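Clurkwood Paper Conservation Workshop
Bench Notebook, Volume 3
Entry: 2021-01-22
Entered by: Peninah Gachanja
Present: P. Gachanja, Vignesh Murthy, Kwok-wai Yeh (morning only)

Subject: Wheat starch paste for the Akdale ledgers, third batch; test mends; revised drying times

Continued from the previous entry. The paste left overnight in the refrigerator had separated slightly at the top. The clear liquid was poured off and the remainder was sieved twice through the horsehair strainer. It was still grainy after the second pass. Mr. Murthy is of the opinion that the batch was taken off the heat too early, and I agree. It was discarded.

A new batch was cooked at one part starch to five parts deionized water by volume. The starch was soaked for an hour before heating. Stirring was continuous from the time the pan went on the hot plate until it came off. The mixture turned from white to translucent later than expected, and it was held at a low heat for a further 30 minutes after that point. It was then covered with a thin layer of cold water and left to cool on the side bench. Please do not use the small pan with the dented base for this work. It scorches on one side.

Sieving after cooling went well. Three passes were made, and the last portion was worked with the flat brush in the wooden bowl until it was smooth. Consistency for mending was set at that of light cream. For the spine linings a stiffer paste will be needed, and a portion has been kept back undiluted in the covered jar, labeled with the initials VM. 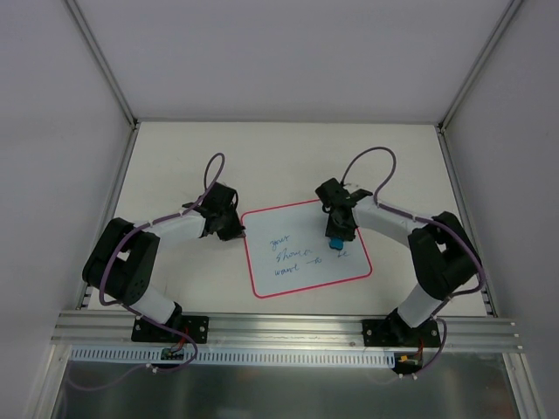 Test mends were made on blank leaves removed from the discarded Redmont account book, the paper of which is close in weight to that of the Akdale ledgers. Two tissues were compared: the light kozo from the open roll and the heavier kozo from the Pathak delivery. Strips were water-cut along the grain and feathered with the needle.

Light kozo, thinned paste: lies flat, nearly invisible on the recto. Weak at the fold. Opened along its length when the leaf was flexed by hand.

Light kozo, two layers, thinned paste: satisfactory. Slight stiffness along the tear, no cockling after pressing.

Heavy kozo, thinned paste: strong, but shows a distinct step at the edge of the strip. Could be reduced with more careful feathering. Suitable for the gutter, where it will not be seen.

Heavy kozo, undiluted paste: poor. The leaf curled toward the mend as it dried and had not recovered by the end of the day.

On this evidence the double layer of light kozo is to be used for all edge tears in the first ledger, and heavy kozo is to be kept for the gutter and for the two leaves which have come away completely. Mr. Yeh asked whether the tissue should be toned beforehand. The leaves are a fairly even pale brown, and untoned tissue does stand out on the darker ones toward the back. I have asked him to prepare three sample tones in dilute acrylic and to leave them on the drying rack for comparison in daylight. The overhead lamps make everything look warmer than it is.

Drying. Until now we have changed the blotters at ten minutes and again at one hour. With the weather as cold as it has been and the heating on, the room is very dry, and the leaves are losing moisture too fast at the edges. Two of the test leaves showed a ripple along the fore edge which must be put down to this. The revised procedure is as follows.

First blotters changed at five minutes, under light weight only.
Second change at thirty minutes, full weight.
Third change at three hours.
Leave under weight overnight. Do not lift the boards to check.

Polyester web is to go next to the mend on both sides in every case. One of the test leaves stuck to the blotter where the web had been cut too small, and the surface fibers lifted when it was freed. It was only a test leaf, but the same must not happen with the ledgers.

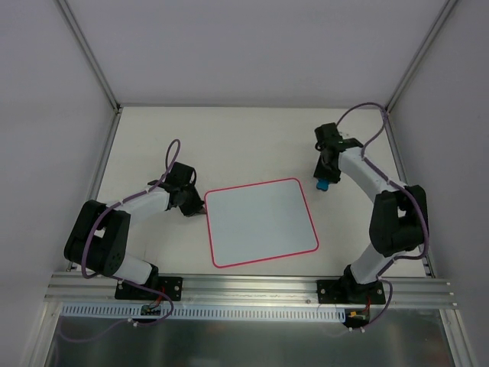

Ink. The entries in the first ledger are in iron gall ink, with later additions in a purple copying ink. A spot test was made with a damp swab on a single stroke in the lower margin of leaf 12. The iron gall ink did not move. The purple ink bled at once. No moisture is therefore to be brought near any leaf carrying the purple additions until a remoistenable tissue has been made up and tried. Mr. Murthy will coat a sheet on silicone-release film and activate it with ethanol and water on a scrap, if a scrap with the same ink can be found. The loose slips in the back pocket of the second ledger might serve, but they belong to the client and I shall write to Tsung-han Choi for permission before anything is done to them.

The binding of the first ledger was examined again with the boards supported. The sewing is sound through most of the book. Two of the supports have broken at the upper joint, and the old animal glue on the spine is brittle and comes away in flakes. A poultice of methyl cellulose is proposed, in short sections, with the textblock held in the finishing press. My earlier note suggested full resewing. I now consider this unnecessary and have struck it out in the treatment proposal, which Ardalan Abbasi has still to sign.

Supplies. Deionized water is down to the last container. The blotter stock is adequate for the first ledger but will not cover the second. Scalpel blades, number 15, are finished. The brass weights borrowed by the print room in August have not come back, and Mr. Yeh has been asked to collect them.

Outstanding for the next session: sieve the reserved paste again before use; compare toned samples; cut web to full leaf size; begin edge tears on leaves 1 to 6 of the first ledger, none of which carries purple ink.

P.G.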